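About Us
Bendley School Robotics Club

Home | About Us | Join | Calendar | Contact

Bendley School Robotics Club is a place where students learn to build, wire and program small robot arms. We are open to every student of the upper school, and it is not necessary to have experience before. Many of our members had never held a screwdriver when they came the first time, and some came only because a friend was coming.

How the club began

The club was started by Chepkoech Magesa, who teaches physics and still leads the building group. In the beginning there were four students and one arm, and the arm had to be put away in a cupboard after each meeting. The first program the students wrote could open the gripper and close it again. They were very proud of it, and we still keep the printed code on the wall next to the door.

Later the school gave us the long room on the ground floor, behind the music rooms. It has good daylight in the afternoon, which is pleasant for people and sometimes difficult for cameras. In this room we have our tables, the tool wall, two soldering places and a shelf for unfinished things. The shelf is always full.

What we do

Our work is divided in two groups. The building group takes care of the mechanics: brackets, joints, cables and repairs. The program group writes the software which moves the arm and reads the camera at the wrist. Students may change the group at the start of each term, and we recommend that they try both.

New members begin with the Laizer exercises, a set of short tasks that older students wrote and improve each year. In these exercises you learn to move one joint, then all the joints together, then to bring the gripper above a point on the table. After this you take part in the club project.

The project of this year is called Mestell. The arm must find a small object on the table, pick it up and set it down at a given place, also when other objects are standing near. It sounds simple. In practice the students spend many hours on light, shadow and the difference between a thing and its reflection. The log of the program group has 281 entries so far, and a good part of them are about the lamp.

Competition

Each February we travel to the Covonstead Student Robot Meeting, where school teams show their projects and complete a table task in front of the judges. We send one team of four students. The other members help with the preparation, and everybody who wants to come and watch is welcome on the bus. Last time our arm stopped in the second round because of a cable that was too short – the building group now measures each cable with the arm fully stretched.

Costs and support

Membership is free for the students. Parts, tools and travel are paid from the school fair and from donations of families. Last year we received $3,350 in this way, and we thank all who gave. Old tools in good condition are also useful to us. Please write before you bring them, as our space is limited.

From the work table
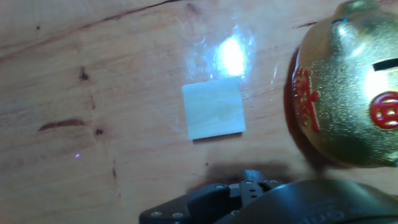 Text: Beatrice Sang, program group
Updated 12th September

For a camera at the wrist, a pale block on a light wooden table is a good exercise. The block is flat and nearly square, and it lies a little tilted, so the program must also find the angle before the fingers close. The bright spot on the varnish is much stronger than the block itself. Our first version of the search looked only for the lightest area, and with such a table it chooses the reflection. The new version looks for straight edges and for the thin shadow along the lower side.

The golden piggy bank makes the task harder in another way. It shines, it has red characters on its side, and it throws a shadow of its own on the wood. I like to use objects like this, with curves and writing, next to something very plain. The knots and cracks in the table are also a help to us – a dark line in the wood should not be taken for an edge, and younger members learn quickly how often this happens.

How to join

New students can come to any meeting during the first weeks of a term. Please bring a notebook and wear shoes that are closed at the front. Long hair must be tied when we work with the drill. For younger students we need the signed form from a parent, and the form can be collected at the school office.

Questions about membership go to Chepkoech Magesa. Questions about the software, or about borrowing the Laizer exercises for another school, go to Beatrice Sang. Both can be reached through the contact page.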